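4.2 Folding as a point of household dispute

Respondents in the Tunberg sample agreed that laundry should be folded. They agreed on very little after that. Of the 65 households that completed the diary, 23 recorded at least one argument over method, and four recorded the same argument every week, with what we can only call stamina. The usual parties were the person who had done the folding and the person who had not.

Following Entili and Oei, we separate "display folding" (done for the shelf, or for visiting parents) from "transit folding," in which an item is folded once or twice and left on the nearest flat surface until someone needs to sleep there. Display folding takes up most of the advice literature. Transit folding takes up most of the bed. In the diaries, the bed was named as the main folding surface far more often than any table, including in homes where a table had been bought for the purpose.

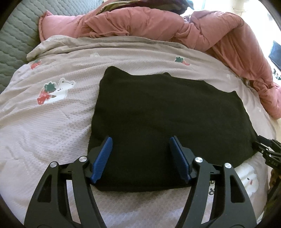
Figure 4. Folded black cloth on a bed with a printed sheet.

Dark items caused trouble of their own. Several respondents reported that they could not tell a folded black shirt from a folded black anything else, and so unfolded the whole pile to find out. One diary from Nallau lists the same pair of leggings as folded on five occasions and worn on none. Krishnan treats this sort of repeat work as waste. Our respondents mostly treated it as Tuesday's problem, whatever day it was, and we have coded it as "deferred."

Income had no clear effect on method. Having grown up with a strict folder did, though it worked in both directions: roughly half of this group kept the family fold, and the rest had given up folding towels as a matter of principle.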